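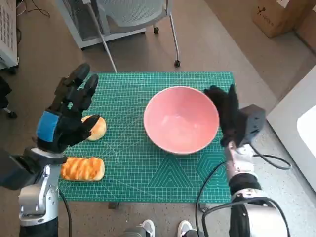

20 February 2024. Hands all day. Swapped the Vasov pair in after lunch, the Dollard ones are back in their foam. Sugeng wanted the same test for both so we kept it dumb: bread and a bowl on the cutting mat, left hand does the bread, right hand does the bowl. Pink bowl is ceramic and slick, good test for the right fingertips. The Dollards kept skating off the rim yesterday. Vasov fingers seem to stick better but they close slower, and I hate the delay, up to 200 ms by Tirta's log. Feels like more.

Round bun is the hard one. Left thumb comes in too low and the thing rolls. Long pastry is easier, ridges help. Did 40 tries before the left wrist started complaining, wrote down the first 3 wrong becuase I had the columns swapped. Fix tomorrow.

Cables still a pain, right side worst. Need shorter ones or some kind of clip. Ask MacPherson if they sell the right-angle connector, email them first thing.

Price: Vasov want 3,000 more for the pair. Sugeng says no way before July. Tirta says the Dollards just need new pads. Maybe. I'd take the slow ones over dropping stuff, but teh delay has to come down.

Knees hurt from the floor. Bring a cushion.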